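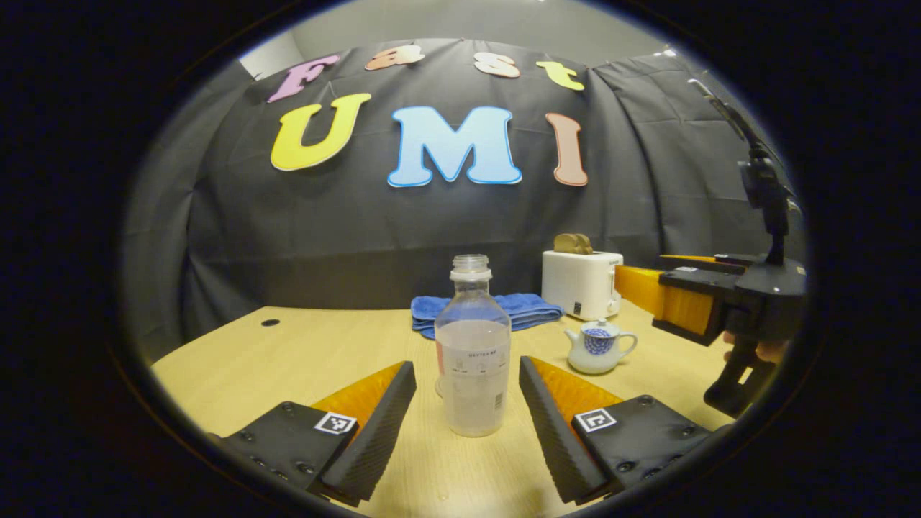 Clear plastic bottle, cap off, with a cloudy, pale liquid inside.

Print this page | E-mail this to a friend

Filed under: Talks and handouts > Home brewing and kitchen ferments

Search the talks archive Enter keyword Go

Ginger beer from scratch: my notes for the Vemside evening
Adebayo Ojo

(Say hello. Ask who's made ginger beer before and who has had a bottle go off in a cupboard. Usually the same hands.)

Right, so I got into this by way of my aunt, who made a ginger drink every Christmas in a bucket that I'm fairly sure had been used for emulsion paint. It was cloudy and fierce and it made your eyes water, and for years I thought the stuff in the shops was a different drink with the same name. I still half think that. What I want to do tonight is get you from a jar of ginger and sugar to something you'd happily pour for a neighbour, without buying much.

THE PLANT

Start with the starter, or the "plant", or the "bug", depending on whose book you've got. Grated ginger, skin on, sugar, water, clean jar. I feed mine a spoonful of each every day and give it a stir. It'll look like nothing's going on for a bit and then one morning there's a froth on top and a lovely sharp smell. Don't panic and chuck it out on day three! I chucked out my first two.

Skin on does matter. A lot of the wild yeast lives there, and I've had much better luck with organic root than with the very shiny scrubbed stuff. If the jar smells of nail varnish or grows fur, bin it and start again.

(Pass the jar round. Lid ON this time.)

THE BREW

For 5 litres I use 387 grams of sugar. Yes, I know, it's a silly number. I was weighing out what was left in the bag one October, it came out as the best batch I'd made, and I've been too superstitious to change it. My brother-in-law in Strachan uses 489 for the same amount and his is far too sweet for me, but his kids love it, so somewhere between the two is probably you.

Boil the ginger and sugar with a bit of the water, let it cool right down, top up with the rest, then lemon juice, then the strained starter. Cool right down means cool to the touch, by the way. Hot liquid will kill your plant and you'll be sat there waiting for bubbles that never come.

Someone always asks about cream of tartar. I put a pinch in. Couldn't tell you in a blind tasting whether it's there or not.

CLOUDINESS

I get asked about this more than anything else, so I've given it its own bit. Home-made ginger beer is cloudy. It's ginger starch and lemon and yeast, and most of it sinks if you leave the bottle stood up in the fridge overnight. Pour gently and leave the last inch behind if it bothers you. I like the last inch. You can strain through muslin twice before bottling and it'll come out a bit brighter, but you do lose some of the bite, and then what's the point?

BOTTLES

(Slow down here, this is the safety bit.)

Plastic fizzy drink bottles for beginners, please. You can squeeze them. When the bottle's gone hard and won't give under your thumb, into the fridge it goes, and open it over the sink. Leave a decent gap at the top when you fill. Glass swing-tops look gorgeous and I do use them now, proper pressure ones, but I wouldn't for your first few goes. I once lost a whole shelf of Drevberg jam jars to one bad bottle and I was finding ginger behind the freezer until Easter.

Label everything with the day you bottled it. You will not remember. Masking tape is fine.

And a word on alcohol: there's a little in it, and the longer you leave it out, the more there'll be. If you're making it for children or for anyone who doesn't drink, keep it short and cold, or make the syrup and top it up with fizzy water. Tastes great either way.

TASTING

(10 minutes. Small cups. Plain one first, then the chilli one, warn them about the chilli one.)

The third jug is the Birnutard recipe, with the toasted clove, and I go back and forth on it. Some nights I think it's the best of the lot and some nights it tastes of dentist. Let me know what you reckon.

QUESTIONS

If it goes quiet, tell them about the bucket again. If anyone wants some starter to take home there's a big jar by the urn, bring your own pot, and feed it tomorrow morning.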